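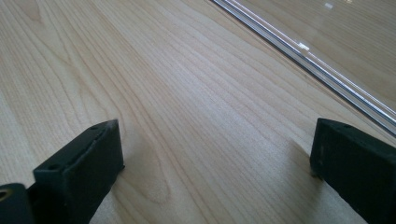
Skodell two-finger gripper for table and counter work

Last updated: October

The Skodell is a parallel gripper for small light items on flat surfaces: sachets, wrapped sticks, cups, cutlery, bottle tops. It fits most bench-top arms and comes with black block-shaped finger pads that can be changed with one hex key. Price on request from Ginting, our sales partner.

People ask us whether it can look after a tea point or a shop counter yet. The short answer is that it can do parts of the job. Sorting and refilling a divided tray is the task we use most for testing, and Nazma Barua's team at Prirnby ran 351 refills with the current pads. Packets standing in a neat row came out one at a time in most runs. Crinkled packets in a heap were harder. The fingers often took two together, or pushed the one they wanted further down.

What it does well
Picking single packets from a bare table
Moving an empty cup from one marked spot to another
Putting stick-shaped items back in a row, if the row is already started

What it does badly
Clear plastic and shiny wrapping, which the depth camera tends to miss
A packet lying at the bottom of a cup
Anything flat against a glossy surface
Tea bags without an outer wrapper

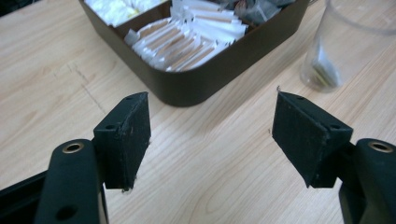

Fingers open over the table, with the divided tray and a clear cup behind.

Speed
A person fills the same tray in a minute or two. Our best clean run took 21 minutes, and Kacper Czerwiński was standing by to restart it. If you need the tray filled before the morning rush, fill it by hand. Overnight the speed matters less, but you will still want someone to check the result.

Pads and wear
The inner faces are slightly rough for grip. They pick up scuffs, and the edges fray with use. We suggest a new pair every 300 hours. Trim any loose strands before a run, as they can catch on thin wrappers. Spare pads are sold in packs of 2.

In the box
Gripper body with linkage arms, one pair of pads fitted, one spare pair, hex key, 2 m cable, printed setup sheet. The arm, camera and power supply are not included.

Wipe-clean use only. Not rated for loose food or for hot drinks. For trial loans, write to Dinesh Roy at the Narkatberg workshop and say which arm you have.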